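Brundari Door Practice Set-up Guide
Section 6. Rehearsing Door Work in the Akix Simulator

Read this section before you let the robot near a door that somebody paid for. The rules are the same in the simulator as on the floor, and yes, they apply even though a simulated door can't send you a bill.

6.1 Before you start

1. Open Akix and load the Hulme house file. Loading takes a while. The progress bar is decorative.
2. Check that the robot is in two-arm mode with both grippers reporting.
3. Set the arm speed limit to 79. The default is 500, a number chosen by someone with fast reflexes and no doors.
4. Clear the old contact log. Mixing two operators' logs makes both of them look terrible.

CAUTION: Do not turn off collision checking to "get past" a tight spot. The tight spot is what you came to practice.

6.2 Approaching a closed door

1. Drive up to the door square on and stop the base. Moving the base and the arm together is allowed from Section 9 onward, and you are in Section 6.
2. Open the gripper before it comes close to the door.
3. Switch to the wrist view and hold still until you have found the handle. 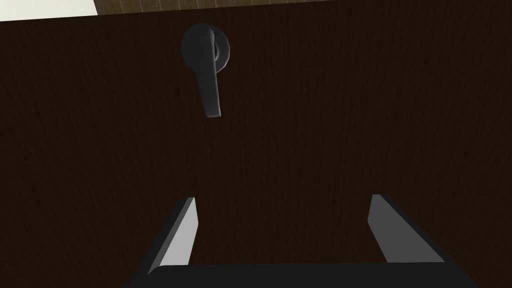

Handle first, then fingers, then motion. Operators who skip the first part tend to close on whatever is in front of them, and the robot will do as it's told. With the lever well above the open fingertips and plain dark wood in between, there is nothing to grip yet, so leave the fingers open and raise the arm. If the handle has left the wrist view altogether, back off until it returns. Guessing is logged as code 653, and the log does not accept "I had a feeling" as a comment.

4. Bring the fingers up on either side of the lever, not the round plate behind it. The plate doesn't turn, however politely you ask.
5. Close slowly and stop at first resistance.
6. Turn the lever before pulling. This step is here on account of the log.

NOTE: Dark doors show very little detail close up. Judge your distance from the depth readout and don't rely on the wood grain to tell you anything.

6.3 Resetting a missed grip

A missed grip is ordinary. A missed grip followed by three angry ones is a support ticket.

1. Open the fingers fully.
2. Move the arm back along the path it came in on.
3. Look through the gap and confirm that the gripper is holding nothing before you plan another approach. 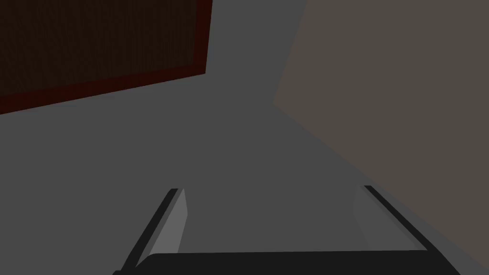 4. Level the wrist if the view has tilted. Steering by a crooked picture can be done, but it makes for crooked steering.
5. Note the miss in the log and try again from 6.2, step 2.

CAUTION: Never start a new approach with the fingers closed. A closed gripper is a small hammer.

6.4 Going through

An open door is where people relax, which explains most of the entries in the contact log. The doorway is as wide as it was before you got confident.

1. Stop short of the opening with the door swung clear.
2. Check both arms. The one you aren't using counts too, and it's the one that hits the frame.
3. Bring the elbows in toward the body.
4. Look through the opening for a second door before you cross. If there is one, treat it as closed and start over when you reach it.

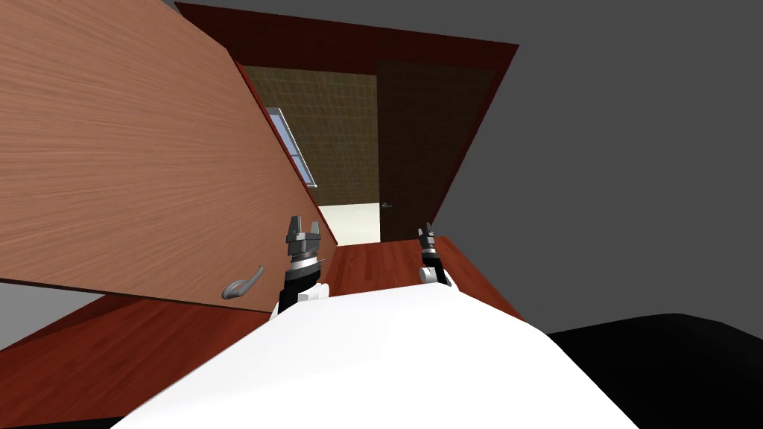 Porkex asks whether step 3 can be skipped when the opening is plainly wide enough, and would like it known that the arms have been left out on many runs without a scratch. The answer is no. The rule is meant to be a habit, and a habit with a "plainly" in it is an opinion. Porkex has since asked for the word "always" to be added to step 3. Consider it added.

5. Cross at walking pace or slower. Keep your hand on the stop key.
6. Once through, halt and check behind you before turning.

6.5 Holding on

Two rules cover any object in the gripper, whether it's a handle or something you plan to carry off. Keep the fingers on the narrow part where there is one, and don't squeeze harder because you're nervous. The simulator allows a grip setting as high as 2,383. Please regard this as trivia.
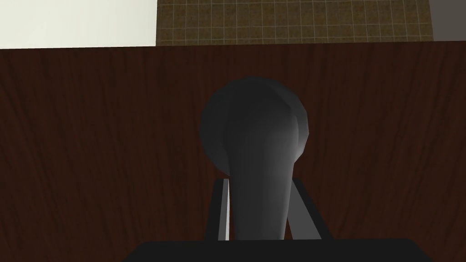

Set the grip at the lowest value that doesn't slip, then leave it alone for the rest of the run. If you have to change it partway through, stop the arm first and write down both values. Let go only when the arm is at rest. Opening the fingers on the move is how the practice house comes to need reloading, and you have already met the progress bar.

6.6 Closing out

1. Park the arms and stop the base.
2. Save the contact log under your own name, including the bad runs. Especially the bad runs.
3. Return the speed limit to the value you found. Yes, even 500.
4. Exit Akix and wait for the session light to go out before starting Section 7.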